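How Paper Is Made by Hand
A Young Makers guide from the Perkudar Museum of Paper and Print
For readers in grades 3 to 5
Last updated 7/27/22

Think of all the paper you have touched today. You may have used a notebook, a paper towel, or a page in a library book. Most of that paper came from very large machines. For most of its history, however, paper was made one sheet at a time by people standing at a tub of water. Artists still make it this way.

What is paper?

Paper is a thin mat of plant fibers. A fiber is a tiny thread, often too thin to see without a magnifying glass. Cotton, flax, and wood all contain fibers. When wet fibers are spread out, drained, and dried, they cling to each other and form a sheet. No glue is needed to hold them together.

People used other things before paper. In ancient Egypt, people wrote on papyrus. Papyrus is made from strips of a reed laid side by side and crossed with a second layer. The English word "paper" comes from the word "papyrus," but the two are made in different ways. Paper as we know it began in China, long ago, and slowly spread to other parts of the world.

Making the pulp

The first step is to make pulp. Pulp is a soupy mix of water and loose fibers. At our museum, students use old cotton rags and used office paper. The rags are cut into small squares and go into a machine called a beater, which rubs the cloth until it falls apart. Office paper is easier. It can be torn up, soaked overnight, and mixed in a blender with plenty of water. An adult should always run the blender.

The amount of water matters a great deal. Thick pulp makes heavy, bumpy sheets. Thin pulp makes light sheets that let the sun shine through.
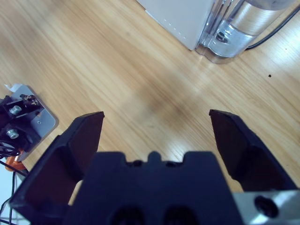

A reader, Ostel, wrote to us to ask whether colored paper can go into the blender too, and whether the color would wash out. Colored paper works very well. Some of the color will leave the fibers and tint the water, but most of it stays, so red scraps usually give pink or pale red sheets. Glossy magazine pages are harder to use. They are coated with a layer of fine clay or other material, and the coating can make the sheet weak.

Forming the sheet

The papermaker's main tool is called a mould. (In the United States "mold" is also correct, but many papermakers keep the older spelling.) A mould is a frame with a screen stretched over it. A second frame, called the deckle, sits on top and gives the sheet its edges.

The papermaker dips both frames into the tub and lifts them up level. Water runs out through the screen and the fibers stay behind. A gentle shake from side to side helps the fibers cross over each other – this makes the sheet stronger. The shaking must stop before the water has drained away, or the sheet may tear.

Next, the deckle is taken off. The mould is turned over and pressed onto a piece of wool felt, and the wet sheet sticks to the felt. This step is called couching, and it is said like "cooching."

Pressing and drying

A new sheet holds a lot of water. Papermakers stack the sheets between felts and squeeze them in a press. At home, two boards and some heavy books will do the same job, as long as the books are wrapped in plastic. The sheets are then hung up or laid flat. Thin sheets may dry in a day. Thick ones need longer.

Handmade paper often has a soft, wavy border called a deckle edge. It forms where a little pulp slips under the deckle. Many artists like this edge and leave it untrimmed.

Words to know

Couching – moving a wet sheet from the mould to a felt.
Deckle – the frame that shapes the edges of a sheet.
Fiber – a tiny thread from a plant.
Mould – a frame with a screen that catches the pulp.
Pulp – fibers mixed with water.

Try it with your class

The Andico Papermaking Room is open to school groups from April until the end of the summer term. Each visit includes 60 minutes at the tubs, and every student may take home 3 sheets. Please bring an apron. Teachers may ask for a printed copy of this guide at the front desk.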